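Giving up the car for the summer

2026-09-04

I sold the car at the beginning of June. It needed a new exhaust and two tires, and the man at the garage gave me a number that was more than I wanted to spend on something I mostly used to drive to the supermarket. I had been thinking about it for a while anyway. I live just outside Dramanbridge, on the Clelov side, and I work in town. The ride in is 5 miles, mostly flat, with one hill at the end that everyone who lives here complains about.

People have asked how it went, so I am writing it down in one place.

The first two weeks were bad. I was tired all the time and I got to work needing a change of shirt. I left too late most mornings and then rode too hard to make up for it. What fixed that was leaving the house earlier and using a lower gear than I thought I needed. I also moved the saddle up about an inch, and my knees stopped hurting.

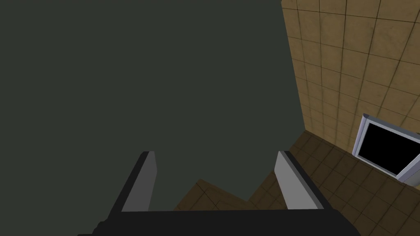 The bike

I ride a secondhand Donati with 8 gears and a steel rack on the back. It is heavy. I have had it for years and mostly ignored it. Before I started I paid for a full service, new brake pads and a new chain, and since then I have had one puncture and one broken spoke. The puncture was on the old canal path, which is covered in hawthorn clippings after the hedges are cut. I now go by the road that week.

The panniers are from Grerska. I bought the larger pair and I am glad I did, although they catch my heels if I mount them too far forward. They are fine in light rain. In heavy rain the left one lets in a little water along the seam, so anything that matters goes in a plastic bag first.

Lights were the other expense. I didn't need them much in the summer, but I bought decent ones early and I'm using them now on the way home. 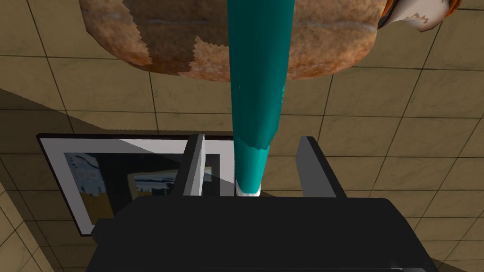
Food shopping was what I worried about most. I used to do one big trip every second week and fill the trunk, and that was not going to work with two bags and a rack. Now I stop on the way home, two or three times a week, and buy less each time. Bread was the awkward part. A big round loaf with a dark, mottled crust is my favorite kind and it is exactly the wrong shape for a pannier, so it rides on top of the rack under a bungee cord, in a cloth bag. Cans and milk go at the bottom, one side each, or the bike pulls to the left. I throw out less food than I did before, and I know what is in the fridge.

What I still need a car for

Trips to my sister's are a problem. She lives in Clelov, and the last bus back is too early to stay for dinner. I have rented a car for that twice and taken a taxi once. I also had to pay for delivery on a bookcase, and I turned down a free armchair because I couldn't get it home.

Winter is the real question. The hill gets icy and the town does not always grit it. There is a bus from the end of my road every 12 minutes in the morning, and my plan is to take that when it freezes and ride the rest of the time. I have put the insurance money in a separate account so I can see what I would have spent. So far the rentals, the taxi, the service and the panniers together come to roughly half of it.

I will probably write again in the spring, when I know what the bad months were like.

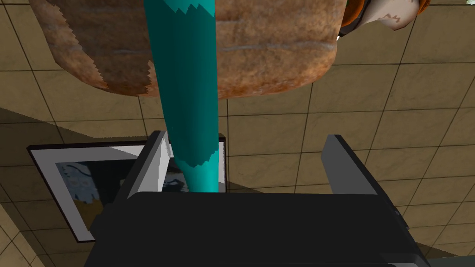 Seung-woo Kwon wrote to me after my last post to say that studded tires solved the ice problem for him, and that he only fits one on the front and leaves the back alone. They are slow and noisy on dry roads, he says, and he wouldn't put them on before the first hard frost. He also thinks I should take the canal path in winter and skip the hill altogether, even though it adds a mile. I had not considered that. The path isn't lit past the lock, so I'll try it on a weekend morning first and see what the surface is like.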